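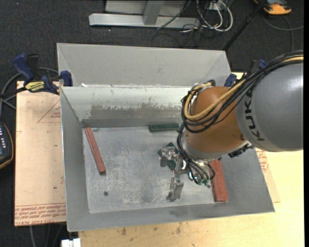
Korkthorpe机器人社闯进Plolari料箱抓取赛决赛,八月开赛

学校机器人社的“Uso”小队上周收到了通知:他们进决赛了!八月,这支由本科生组成的队伍将带着自己写的抓取程序参加Plolari料箱抓取赛的最后一轮,和另外几所学校的队伍同场比拼。

消息传到实验室的时候,队长孟路云(Ro-un Maeng)正蹲在地上理线。据队友回忆,她先把手里那根线插好,才站起来喊了一声,隔壁上焊接课的同学都探头过来问出了什么事。

“我们报名的时候想的是能把一轮完整跑下来就行,”孟路云说,“现在大家每天下课就往实验室跑,我得负责赶人回去吃饭。”

题目很短,做起来很长

Plolari的赛题只有半页纸。主办方给出一只敞口的料箱,里面散放着粗细长短不同的条块,有红褐色的,也有深绿色的,姿态随机,可以互相靠着,也可以贴着箱壁。机械臂要自己看、自己判断先拿哪一件,然后伸进箱子里夹住、提起来,放到指定位置。程序启动之后,人不能再碰任何东西。

听上去像小孩收积木。可是真上手以后,队员们很快就发现难处都在箱子里:箱壁是斜的,夹爪一低下去就容易蹭到;料块要是正好躺在箱壁根上,手指就没有地方可以伸;灰色的箱底上满是划痕和深浅不一的印子,相机经常把一块污渍认成零件的影子,有时又反过来。

小队平时用的是实验室那台KUKA机械臂,腕部下面挂金属夹爪,料箱用蓝色手柄的夹具固定在木台面上。固定料箱这件事也是吃过苦头才学会的。第一次试跑时箱子只是摆在桌上,夹爪手指碰了一下箱沿,整只箱子挪了位置,后面算出来的坐标全都不对了。队员们对着屏幕查了一个下午的标定参数,最后发现毛病出在箱子底下。

“那天的会议记录只有一行字,”负责硬件的同学笑着说,“‘先夹箱子,再夹零件’。现在还贴在门上。”

一套叫“Lei”的程序

小队给自己的抓取程序起名叫Lei。名字没有什么深意,当时要新建一个文件夹,有人随手敲了三个字母,后来谁都懒得改。

Lei的思路并不复杂。它先从相机数据里把每一件料块分出来,给每件生成若干个可能的夹取姿态,再逐一检查:手指下去会不会撞到箱壁?旁边那件料会不会被一起带起来?手腕要转到什么角度,线缆会不会绷紧?通过检查的姿态按分数排队,分数最高的先试。

麻烦的是后半段。早期版本的Lei特别“贪心”,总是先挑最宽最显眼的那一件,结果容易拿的都拿完了,剩下的全是贴边的、斜靠着的,越往后越难。大二的队员提了一个建议:能不能给难拿的料块加分,趁旁边还有空间的时候先处理?大家试了几天,发现加分加得太多也不行,机械臂会一直和角落里那一件较劲,把时间全花光。

于是有了现在的办法。同一件料块如果连续3次没有夹起来,Lei就把它放到队尾,先去拿别的,等箱子里的局面变了再回头看。这条规则写进去只用了一顿晚饭的时间,效果却是整个学期里最让人兴奋的一次改动。当晚的测试里,一根斜靠在箱角的长条头几次都没有拿到,后来旁边的料块被拿走,它的位置稍稍滑开了一点,Lei回过头来一次就夹住了。在场的人全都在鼓掌!

后来他们又给它加了一个小动作:遇到紧贴箱壁的料块,夹爪先合拢,用指尖轻轻把料块往中间拨一点,然后再张开去夹。队员们管这个动作叫“请一下”。“请”的力度很有讲究,轻了推不动,重了料块会滚到对面的箱壁去,等于白忙。负责运动规划的同学为此做了一张表,按照料块的宽窄和朝向分别调,调到最后连做梦都在推东西。

测试日志越写越厚

初赛要求每支队伍提交完整的测试日志,最少500次抓取尝试,成功失败都要如实填写。Uso小队交上去的是900次。多出来的那部分并没有人布置,用孟路云的话说,是“停不下来”。

日志里每一次失败都要写原因。起初大家写得很随意,什么“没夹住”“歪了”“不知道”都有。指导老师卡琳·蒂博多(Karine Thibodeau)翻了几页以后把日志退了回来,让他们重新看录像,一条一条改。

“我告诉他们,‘不知道’可以写,但是后面要跟一句准备怎么去弄清楚,”蒂博多老师说,“他们那个星期有点怕见到我。可是改完以后,他们自己就看出规律来了。”

规律确实很清楚。重新归类之后,有278次失败,其中最多的一类发生在夹爪下降的最后一小段:姿态选对了,料块也认对了,但是一根手指先碰到了箱底,另一根还悬着,等合拢的时候料块已经被推斜。队员们顺着这条线索去查,发现料箱放得并不完全水平,而程序里一直把箱底当成水平面来处理。他们改成每次开跑之前先测一遍箱底的倾斜,这类失败很快就少了下去。

这本日志后来也得到了评审的好评。初赛反馈意见里专门提到,Uso小队对失败的记录“详细、坦率,可以直接拿来用”。小队把这句话打印出来,和“先夹箱子,再夹零件”贴在了一起。

大家都来搭把手

机器人社的成员来自好几个专业,有学自动化的,有学材料的,还有一位学图书档案的同学,她是陪室友来看热闹的,看了两次就留下来管日志了。现在日志的编号规则、录像的命名、备份放在哪里,全都归她定,谁要是随手把文件丢在桌面上,第二天一定会收到她的留言。

新队员进组的第一件事是学习安全规程:机械臂运动的时候,人站在哪里,示教器由谁拿着,什么情况下必须立刻按停。这一部分由蒂博多老师亲自带,不考过不能碰设备。第二件事是整理线缆。手腕转动的幅度很大,线束和软管要跟着一起走,留得太短会拉扯,留得太长又会垂下来挡住夹爪。每个新人都要自己排一遍线,再让机械臂慢速走完一整套动作,大家围在旁边看哪里有牵扯。

“我排的第一遍特别漂亮,贴得整整齐齐,”今年刚加入的一位一年级同学说,“结果手腕一转,全绷住了。学姐说没关系,她当年也是这样。”

除了备赛,小队每逢中午还会把实验室的门打开,欢迎路过的同学进来看一会儿。来的人比预想的多得多。有人看着夹爪把一件绿色的小料块稳稳提起来,会忍不住小声喊“好了好了,别掉”;也有人问,人伸手进去几秒钟就能拿完的东西,为什么要让机器学这么久。孟路云很喜欢回答这个问题,她会请对方闭上一只眼睛,戴上厚手套,只用两根手指到箱子里去拿一件贴着壁的料,然后在旁边等着。当然,这时候机械臂是停机上锁的。

决赛会更难

根据组委会发给入围队伍的说明,决赛的料箱和初赛规格一样,但料块的摆放由现场评委来做,并且会在中途补一次料。也就是说,箱子里的局面会在程序运行的过程中突然改变,Lei必须发现这件事,把之前的判断全部推翻重来。

小队目前正在攻这一关。眼下的版本每夹完一件都会重新拍一次照,补料以后理论上能够看到新局面,可是重新计算花的时间偏长,机械臂会停在半空“发呆”。几位写程序的同学正在想办法,让它在搬运上一件的途中就开始算下一件。蒂博多老师给他们留的任务更直接:每次练习,由一个没有参与写程序的人来摆料,怎么刁钻怎么摆。

这项任务最近成了社里最受欢迎的活儿。管日志的那位同学摆出来的局面公认最难,她喜欢把两根长条一左一右靠着箱壁,再往中间斜放一件短的,夹爪往哪边去都别扭。上一回她摆完以后,Lei停了好一会儿,先把中间那件提走,再去“请”左边那根,推了两下,夹起来了。她在日志里给这一条画了一朵小花。

另一件要准备的事情是换场地。决赛使用主办方提供的机械臂和台面,小队只能带自己的夹爪和电脑去,现场留给他们装夹、标定的时间很有限。为此他们开始练习“搬家”:把夹爪整个拆下来,线缆全部拔掉,打乱放在一边,然后掐着表从头装好,直到能夹起第一件料块为止。头一回练的时候有一个接头装反了,大家找了很久。现在每个接头上都做了标记,拆装的顺序也写成了清单,由两个人一个念、一个做。

想来看看的同学

机器人社的开放时间是每天中午十二点半到一点半,地点在工程楼一层的实验室,直接敲门就可以,进门以后请站在黄线外面。愿意来当“出题人”摆料的同学尤其欢迎,不需要任何编程基础,在门口的登记本上写下名字和方便的时间,小队会和你联系。

社里也在找一位能帮忙剪录像的同学。这几个月攒下来的素材很多,成功的、失败的、夹到一半掉回箱子里的都有,大家希望出发之前能剪成一个短片,决赛回来以后在迎新活动上放。

八月的决赛会有网络直播,链接公布以后会贴在机器人社的公告页上。Uso小队的出场顺序由现场抽签决定,孟路云说她不打算自己去抽,这个任务已经交给了那位排线排绷住的一年级同学。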